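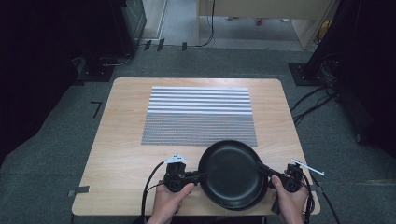 *Black nonstick pan on the table, handle to the right.*

## Checking and re-seasoning a nonstick frying pan

A nonstick pan that has started to grab at eggs usually has a film of old oil baked onto it. Cleaning that film off and wiping in a little fresh oil will often bring it back. The job takes one evening, and most of that is soaking.

### What you need

- A table at a comfortable height
- Dish soap and a soft sponge
- Bicarb soda (baking soda)
- Two cotton tea towels
- A neutral oil such as canola
- A screwdriver, if your handle is screwed on

### Check the pan first

1. Put the pan on the table and press down on the rim at opposite sides. If it rocks, the base has warped. You can still use it on gas, but it will heat unevenly on a glass or ceramic cooktop.
2. Tilt the pan towards a window or lamp. Old oil shows up as a brown or yellowish colour, mostly up the sides where the heat is lower.
3. Run a fingertip over the inside. Sticky or tacky means oil, and that can be cleaned. If the coating is flaking or you can see bare metal, stop there and replace the pan.
4. Hold the handle in one hand and the far rim in the other and twist gently. Tighten the screw if there is any play. Riveted handles can't be tightened at home.

### Clean off the old oil

1. Pour 600 mL of water into the pan and add 2 tablespoons of bicarb.
2. Bring it to a low simmer and leave it for 9 minutes. Top up the water if it drops below half.
3. Turn off the heat and let the pan cool completely on the stove. Cold water in a hot pan is what warps most of them.
4. Tip out the water, add a drop of dish soap and rub in small circles with the soft side of the sponge. Do the sides as well as the bottom.
5. Rinse and dry with the first tea towel.

If it still feels tacky, repeat the simmer once. Don't move on to steel wool or scouring powder.

### Wipe in fresh oil

Warm the dry pan on low for a minute, then take it off the burner. Put half a teaspoon of oil in the middle and spread it with a corner of the second towel, right up to the rim. Wipe again with a clean part of the towel until the surface has only a faint sheen. Any more than that goes gummy the next time you cook.

### Afterwards

Skip aerosol cooking sprays, which leave the residue you just removed. Keep the burner at medium or lower, wash by hand, and put a folded cloth between pans if you stack them.

My own pan, a Sodano, gets this treatment every January and again whenever eggs begin to catch.

Yaryna Tkachuk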